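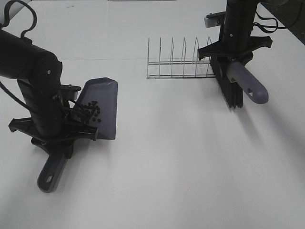
Search this site Search

Parkarero library hours change in August

The Parkarero branch will open at 10 a.m. through August and stay open until 8 p.m. Renewals can still be made at the Plornivley desk. The summer book sale brought in $4,000, and 419 large-print titles have been added to the shelves. 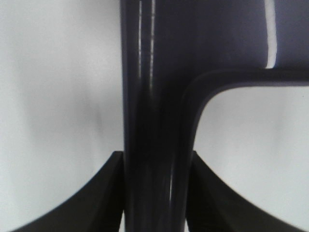 One reader wrote to ask for the 9 a.m. opening back, saying the later start makes it hard to return books before work. The Tilahun Street drop box is open all night and holds 80 books.

We use cookies to improve your visit. Accept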